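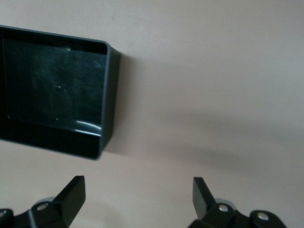 Tray

A tray is a shallow, mostly flat carrier with a raised edge, used for moving, holding or showing things. It is one of the simplest household objects going, and one of the most widely used – trays turn up in kitchens, greenhouses, hospitals, darkrooms and bakeries, and nearly every trade has its own favourite shape.

Form

The rim is what makes a tray a tray. Without it you have a board, and once the sides get much higher you have a box. Corners are often rounded, which makes them easier to wipe clean and less likely to crack. Some trays have handles, some have cut-out grips, and plenty have neither.

Materials

Wood, wicker, tin, brass, silver, glass and papier mâché have all been used. Lacquered trays are a wonderful subject in their own right, built up in thin coats that are each left to harden and then rubbed smooth. Plastic trays are light, cheap and quick to mould in huge numbers, although dark glossy ones show every scratch!

Growing

Seed trays are a gardener's best friend in March, when windowsills fill up with tomatoes and sweet peas. Drainage holes let spare water out, and a second tray without holes can go underneath to catch it. The nursery at Mulcombe raises its seedlings this way and lends out 300 trays each spring.

Serving

Tea trays, bed trays and café trays all do the same happy job of saving a second trip. Good waiters carry a loaded one on a flat hand at shoulder height, and it is a real pleasure to watch.

Collecting

Old pub and brewery trays have a keen following. The collector King-fai Fang spent years hunting for painted tin examples, and his 421 trays are now kept at Hemmin, where 2 rooms are given over to them. The oldest pieces are shown behind glass, and the rest hang on the walls.

See also: Platter; Salver; Tea set; Seed sowing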